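Zornley Coast Notes

Read me first

Welcome! Zornley Coast Notes is a collection of short written notes on beaches, coves, cliff paths and the little places to eat that sit behind them. It grew out of a pile of travel diaries and has turned into something much bigger than I ever planned. There are 1,442 notes in this release, covering 35 stretches of coast, and I am so pleased to be able to share the lot with you.

Each note is a piece of plain text written by someone who had been to the place, usually within a day or two of the visit. Some are a couple of lines, some ramble on for a page (mine are the rambling ones). I've left the spelling and the opinions alone. If a writer thought the chips at Buzatu harbour were the best of the whole trip, that stays in, even when the next note along says the opposite.

What's in the folder

notes.csv - the notes themselves, one per row
places.csv - the list of beaches and coves, with the stretch of coast each one belongs to
walks.csv - path sections between places, with a start, an end and a walking time where the writer gave one
changes.txt - what has changed between releases

The columns in notes.csv are note_id, place_id, season, arrived_by, party, text and rating. The rating runs from 1 to 5 and was chosen by the writer. Blank ratings are blank on purpose, so please don't read them as zero! The arrived_by column holds foot, bus, boat, car or bike, and party holds solo, pair, family or group.

Place names follow the spelling on the local signs wherever we could find one. Wedidard has two spellings on two signs at either end of the same beach, and I went with the one by the bus stop.

Where the notes came from

The first batch came from my own diaries and those of friends who walked the Flostora coast with me. After that I put out a call on the walking forum we all use, and the replies were wonderful. People typed up old notebooks, sent in postcards they had never posted, and wrote fresh notes about beaches they'd been visiting since they were small. Ionuț Sima typed up nearly all of the northern notes from handwriting that I couldn't make head or tail of, and he also put together walks.csv from scratch.

Everyone who sent something in agreed to it being shared. Surnames, phone numbers and the names of children were taken out before anything went into the file.

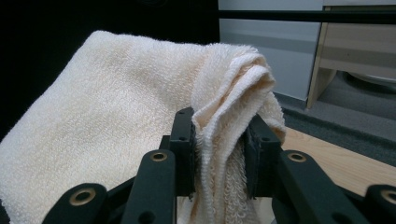

Can I use the notes to work out when a beach is quiet? Only in a loose way, as the season column tells you spring, summer, autumn or winter and nothing finer than that.

Summer is by far the best covered season, with spring a good way behind. Winter notes are thin, though they're some of my favourites to read - lots of wind, flasks of tea and long empty sands. If you're planning a trip out of season, read the text of the notes and don't lean on the ratings, which were mostly given by people on sunny holidays.

Things to watch out for

Cafés close and buses change. Treat anything about opening hours, fares or timetables as a record of what the writer found on the day. The same goes for tides: a few notes mention being able to walk round a headland to the next cove, and you must check a proper tide table before you try it.

There are 3 places that appear twice in places.csv under different ids, all of them on the Buzatu stretch, where a long beach has a separate name at each end. I haven't merged them yet as local people do seem to think of them as separate beaches. Walking times in walks.csv vary a lot too. One writer with a dog and a sketchbook took most of a day over a section that somebody else finished before lunch.

A small number of notes are in Romanian, with an English version in the same cell after a blank line. If you are splitting the text on blank lines, keep an eye out for those.

Using and sharing

You're free to use the notes for your own trips, for teaching, for maps, for anything that gets more people out to the sea. Please credit it as Zornley Coast Notes and mention the release date. If you quote a single note, add its note_id so that others can find it.

Sending in more

Yes please! Add your rows to a copy of notes.csv, leave note_id empty and send the file over. Notes from the far end of Flostora would be especially welcome, as would anything at all from a winter visit. Corrections to place names are good too, ideally with a word on which sign you saw.

Release date: 5/3/20
Next job: sorting out the ferry landings, which are currently mixed in with the beaches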